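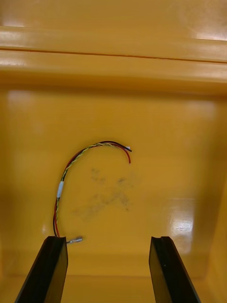 Wire harness in a yellow parts bin: red, black, and a twisted yellow and green pair.

Parts bins: frequently asked questions

What goes in the yellow bins?
Small electrical parts that are waiting to be sorted or used. At Trondedeo that means short harnesses, solenoids, bare circuit boards and connectors. Tools, screws and offcuts go elsewhere.

Can I mix different parts in one bin?
Put one kind of part in each bin where you can. If two kinds have to share, keep them apart so that wires don't hook round anything else.

How should I put a harness away?
Let it lie in a loose curve. Don't fold it sharply or wind it tight round your hand. Leave twisted pairs twisted.

How much can a bin hold?
Brutier bins are for light parts only. Keep to a single layer of boards, and no more than 80 small parts of any kind. The larger Plullness bins take 100.
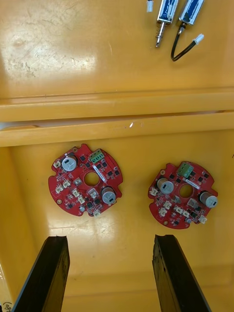
Red circular boards in one bin, with blue-coil solenoids in the section beyond the ledge.

Can circuit boards be stacked?
No. Lay them side by side with a gap between them. Terminal blocks stand up from the board and will scratch whatever is put on top.

How do I pick up a solenoid?
Hold it by the metal frame. Don't lift it by the lead wires or pull on the spring.

The bin is scuffed or marked. Does it need replacing?
Scratches and smudges do no harm. Wipe the bin with a damp cloth and let it dry before any parts go back in. Replace it if the plastic is cracked or a rim has split.

Where do I get more bins?
Order from Kyriakidis, stock number 605. They come in packs of 2. Orders sent before noon are usually here the next working day.

What if I find a part I don't recognise?
Leave it in its bin and put a slip of paper in with it, saying where it was found. Don't throw it out.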